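Stories > Short Fiction > Houses and Rooms

Search stories Go

The Windmill Bed

My aunt won the bed at the Solliswood auction in February, and for six days she told everybody she met. She told the mail carrier. She told the man at Athanasiadis Hardware, who had only asked if she wanted a bag for her screws. It had been listed as lot 19, one bed with nightstand, and she'd bid against a couple from Tosano who gave up (she said) when they saw her face.

"There's a windmill on it!" she told me over the phone. "A little one, in a gold ring. You have to come and help me make it up."

I was eleven that winter, and I would have walked to Solliswood for a windmill. I took the bus instead, with my pajamas in a grocery sack and five dollars in my mitten, and she met me at the stop already talking. The back bedroom was going to be the best room in the house. I was going to sleep in it first, before the cousins, before anybody.

We put on the sheets together, her on one side and me on the other, snapping them up so high that they filled with air. She had bought them new and she had bought them loud. My mother liked beige. My aunt said beige was for oatmeal, and tucked in a corner so hard that the mattress jumped.

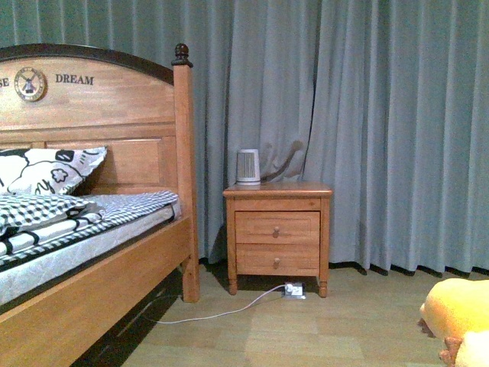
I loved that bed from the first minute. I loved how tall the headboard was, and how it curved over me like the front of a wagon when I lay down to try it. The checks on the sheet ran off in every direction, and if I squinted I could make them roads, with the flower on the white pillow as the town where they all ended up. Over my head was the windmill in its gold ring, and next to it the word DREAM, big and dark, and I took it as an order. I shut my eyes right there in my shoes.

"Well?" said my aunt. "Anything?"

"Not yet."

"Give it a minute. It's been in a truck."

She gave me the nightstand too, both drawers. I put the five dollars in the top one and my mittens in the bottom one, and then I switched them, and then I went around opening and closing them for the pleasure of having two. We ate Lollader cookies sitting cross-legged against the pillows, which was never allowed at home, and brushed the crumbs out over the side rail.

That night the wind came up and shook the window. I lay looking at where the windmill was, too dark to see, and I was certain it was turning. I called out to tell her so.

"Which way?" she called back from across the hall.

I listened hard, and told her.

Filed under: Short fiction, family, childhood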